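Notes from the Malten nursery visit, Wednesday, May 5, 2021

Malten raises grafted apple and quince on a sloping site of sandy loam. Nikola Walczak, who runs the propagation side, took our group through it in the order the plants go.

## Rootstock and grafting

Bench grafting finished before we came. Whip and tongue is used throughout, at 8 inches above the root collar, and unions are taped and dipped in wax. Last season's take was 900 grafts out of a batch of 1,100 – the losses were mostly quince on an older stock that is now being dropped.

Grafted plants go into deep pots under shade netting and stay there until June. The compost is composted bark and grit with no peat. It drains fast, so the drip lines run twice a day. 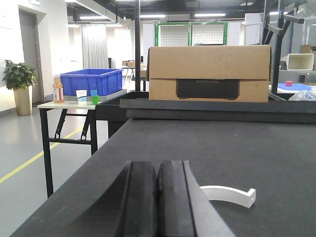
## Field rows

The field holds some 2,000 trees in single rows, staked and wired. Hervé Caron showed us the pruning on the two-year whips: leader cut to a bud facing the wind, side shoots left long and tied down. Grass is kept off a strip either side with wood chip. We saw woolly aphid on one row only, the variety sold as Pascu.

Blossom was late. Frost on two nights in April had browned the lowest flowers on the quince, and the top of the slope was clean.

## Practical points

- Orders for bare-root trees open in June.
- Minimum order is five trees of one variety.
- Boots are dipped at the gate, going in and coming out.
- Parking is on the verge past the Gerero turning.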